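3.2 Time lost to hand injuries

Club records gave us two dates for each case: the day a player left full practice and the day he returned to it. We counted the absence in days between the two. Games missed were kept in a separate column, as a bye week can make a long absence look short. Where a club had placed a player on its reserve list, we used the practice dates and ignored the list dates.

Of the 600 cases supplied by the clubs, 499 had both dates filled in and were kept. Thumb injuries were the largest group among linemen, and finger dislocations among receivers. Cases that happened away from football — kitchen cuts, car doors, yard work — were coded as "domestic" and left out of the position tables (Figure 5).

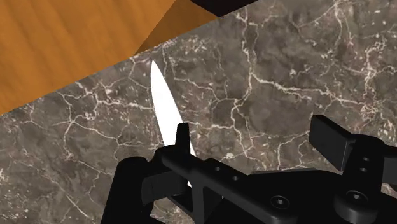 Figure 5. Knife blade over a marble countertop, computer rendering.

3.3 Agreement between raters

Two of the authors, Pietrzak and Hattori, coded each case without seeing the other's sheet. They worked from the injury note alone, with the player's name and club removed. Disagreements went to Mäkelä, whose decision was final.

Most disagreements concerned guards and centers who had played both positions in the same game. We assigned these players to the position they held on the snap when the injury was reported. If the note did not give the snap, we used the position listed for the start of the game.

A second check used 300 cases drawn at random. Dursun recoded them in January using the Severley scale, which separates ligament damage from fractures but has no category for players who return wearing a cast. Those players were entered as full returns, and a note was added to the file.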